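**Zorkier opens tabletop manipulation collection program with Ntuli and Pastum**

*For release in April*

Zorkier, a developer of control software for small robot arms, has begun a structured program to gather demonstrations of everyday tabletop tasks. The recordings will be used to train and test Grukgate, the company's learned manipulation policy. Ntuli is supplying the collection stations and operator training. Pastum is responsible for review, labeling and storage.

The first phase covers 80 tasks. Each involves common household items on a flat surface: cups, spoons, bowls, lids, small boxes and wooden blocks. Operators record up to 1000 demonstrations per task, divided among the stations so that no task depends on a single operator or a single table.

Every demonstration is performed by teleoperation. The operator moves a leader arm by hand and the robot follows. Joint positions, gripper opening and video are logged on a common clock. Video comes from a fixed overhead camera and a small camera mounted at the wrist, and the wrist view is the primary input to the policy.

**Recording procedure**

The procedure is the same at all stations and for all tasks.

1. The operator loads the task card, which gives the instruction text, the permitted objects and the end condition.
2. Objects are placed by hand at positions drawn from a random layout sheet. Orientation is also varied, including handles that point away from the arm or lie partly outside the wrist camera's view.
3. The arm returns to its start pose. Recording begins once both cameras report a stable exposure.
4. The operator completes the task at a steady pace. Pauses longer than a few seconds are flagged automatically.
5. The operator marks the attempt as complete, failed or recovered. A recovered attempt contains a missed grasp or a slip followed by a successful correction.
6. Objects are moved to new positions before the next attempt.

Failed attempts are retained. They are stored separately from the training set and used to fit a success classifier, which Zorkier plans to run alongside the policy during evaluation.

Tables are used in their ordinary working condition. Small marks and scuffs on the surface are left in place unless they interfere with a grasp, and lighting is not matched between stations.

**Object selection**

Objects were chosen for differences in shape, finish and stiffness. Handleless cups must be grasped by the rim or the body, and a curved body narrows the range of usable approach angles. Polished spoons produce reflections that change as the wrist moves, and they lie low enough that the fingertips have to come close to the table without touching it. Blocks serve both as targets and as distractors.

A typical layout for the cup and spoon tasks uses three items with open space between them. The same layout can carry several instructions, such as placing the spoon in the cup or moving the cup next to the block, so the policy can't infer the task from the objects alone.

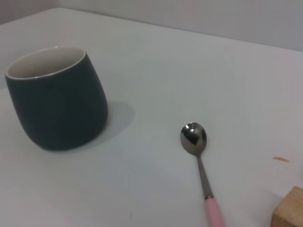 **Review and quality control**

Pastum checks each recording for dropped frames, clock drift and agreement between the instruction text and the recorded motion. Recordings that pass are split into segments - approach, grasp, transfer, release - and a second reviewer confirms the boundaries. Disagreements go back to the station that made the recording.

A held-out set of 1000 demonstrations has been reserved for evaluation. It uses objects and table positions that do not occur in the training data. Operators working on the held-out set do not record training demonstrations for the same tasks.

**Availability**

Collection for the first phase is under way at Ntuli's workshop, with sessions in the morning and afternoon and a station calibration every Friday. Zorkier will publish the task cards, the layout sheets and the recording format when the phase closes. Access to the recordings will be offered to research groups under a non-commercial license. A second phase, covering two-arm tasks and soft items such as cloths and bags, is in preparation.

**About the companies**

Zorkier develops learning-based control software for light robot arms. Ntuli builds and maintains teleoperation stations. Pastum provides annotation and data management for sensor recordings.

Press inquiries should be directed to the Zorkier communications office.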